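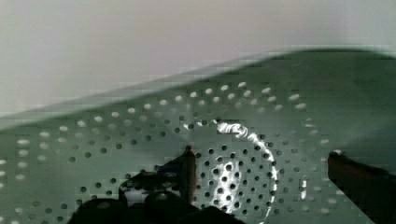 How to Get a Colander Really Clean

I love my colander more than any pot I own, and for years I gave it nothing but a quick swish under the faucet. Then I held it up to the kitchen window one afternoon and saw starch sitting in half the holes. Yuck! So I worked out a routine, and now I do it every time pasta night leaves its mark. You need dish soap, a soft brush, an old toothbrush and a dish towel.

Start right after draining, if you can. Rinse with cold water first, from the outside in, so the spray pushes the bits back out the way they came. Hot water turns pasta starch into glue (ask me about the great gnocchi evening).

Next, fill the sink with warm water and a good squirt of soap and let the colander soak for 30 minutes. If something has been sitting in it since last night, go for 45. Go have a coffee!

Now the fun part. Scrub the inside with the soft brush in small circles, starting at the center of the base where the holes get the most traffic. Flip it over and do the same on the underside. Then take the toothbrush along the rim, especially any spot where it curls over and traps gunk.
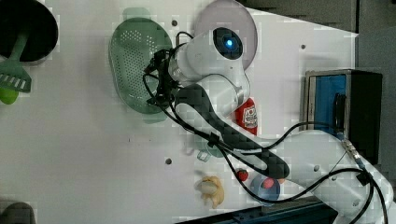 Do the slotted spatula while you're at it, since the slots clog exactly like the holes do. Three or four strokes of the toothbrush through each slot and it's as good as new. The cooking pot can go in last, when the water is already a bit cloudy.

Rinse everything and hold the colander up to the light. This is my favorite bit, all those little dots shining through! Any dark ones get a poke with a wooden toothpick. My neighbor Bahman Esfahani swears by a pastry brush for this and he may be right, I just don't own one.

Shake it hard over the sink, then set it upside down on the towel. Leave it there until it's completely dry before you stack anything inside it.

For stubborn white film from hard water, mix 3 parts water with 1 part white vinegar, soak again, and rinse well.

Celeste Pereyra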